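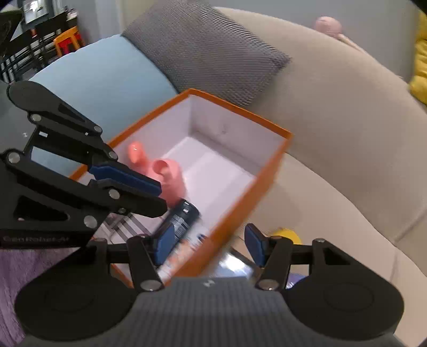
An orange storage box on the sofa, with a few things inside.

The owner of Cula, a small repair and swap shop on a corner most people drive straight past, is halfway through telling me about zips when the kettle clicks off. She breaks off to make the tea and carries on from the kitchen, louder. "People throw away a perfectly good coat for one missing tooth! One! You can fix that with pliers and a bit of patience."

She started six years ago in her own front room, mending for neighbours. Now there are 11 regulars on the Tuesday rota, a waiting list for the darning evening and a shelf of donated thread that she is visibly proud of (sorted by weight, then colour, and woe betide anyone who puts it back wrong).

What does she like mending best? "Knitwear, always. A jumper tells you how it was made if you look at the inside. Somebody brought in a fisherman's sweater with both elbows gone and I could have kissed it. We did the patches in mustard wool and it looked better than new – well, I thought so, and he's worn it every time I've seen him since."

She gets most of her yarn from Zivutel, a mill shop that sells off odd cones at the end of a run, and her buttons from Lambrakis, the haberdasher by the bus station. "I go in for two buttons and come out an hour later with a bag. They've got drawers in there that haven't been opened since the seventies. Glass ones, horn ones, little brass anchors."

The swap side of things came later, and by accident. A customer left a bag of outgrown children's clothes on the step, somebody else took half of it home, and by June there was a rail. These days anyone can bring things in and take things away, with no points or tokens to keep track of. 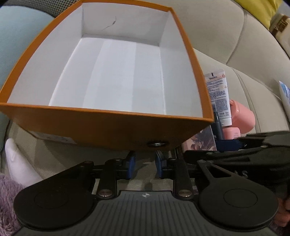
"I had a go at running it with tickets," she says. "It was miserable. People stood there doing sums over a cardigan. So we dropped it, and do you know, the rail has never once been bare. You get a slow week, then a whole wardrobe turns up."

Her advice for beginners is to start with socks. Thick ones, in a plain colour, with a thread you can see, so you can tell which row you're on. She likes a wooden mushroom for darning but has used an orange, a light bulb and the bottom of a mug. Her first darn took her 60 minutes and came out like a walnut. She still has it and passes it round at the beginners' evening.

Next she wants to take the whole thing on the road, with a weekend stall at the Madotow market and a treadle machine people can try for themselves. The machine weighs a ton and she hasn't worked out how to get it into the car. "But imagine it! Kids love the pedal. Grown men love the pedal. I'll get it there if I have to wheel it down the hill."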